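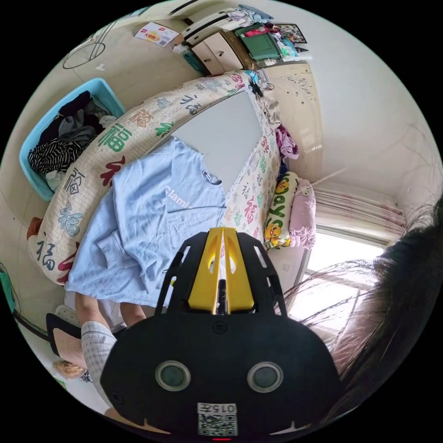
Light blue T-shirt on the bed, hand-held gripper in front

Re: folding by hand, how many tries?
March 13, 2023 - posted by Hatice Ertürk

Print this message | E-mail this message

Thaddeus Tran wrote:
> Do you flatten the shirt before you start a demo, or
> leave it rumpled? Our 44 all start flat and the arm
> gets lost at the first wrinkle.

Leave it rumpled! I did 20 more last night with a sleeve folded under at the start, and I love how much you learn about your own hands - I always go for the hem first. Go slowly at the collar and redo any fold you rush. Tarık, want to swap sets?

Hatice

Contact the list owner | © 2023 Fodden list | Back to top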